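4.2 Folding a jumper on the bed

Can a machine put your laundry away yet? Not the whole basket — but one jumper at a time, Flavix is getting surprisingly good, and it's a joy to teach!

1. Lay the jumper flat on a plain fitted sheet, neckline away from you.
2. Pull the sheet fairly taut.
3. Close the fingers on one sleeve, near the cuff, and lift it a little.
4. Bring the sleeve in across the body and let go. Repeat with the other.
5. Fold the hem up to the neckline.

Note: Expect to show a new garment around 47 times before Flavix manages it alone. Thick knits take longer.

Caution: Do not pinch a single loose thread. Ribbed cuffs give the pads far more to hold.

If a fold goes wrong, shake the jumper out and go back to step 1 — a half-finished fold teaches very little. Socks are still beyond it, sadly. See section 10.
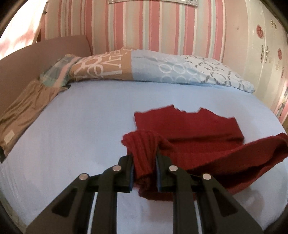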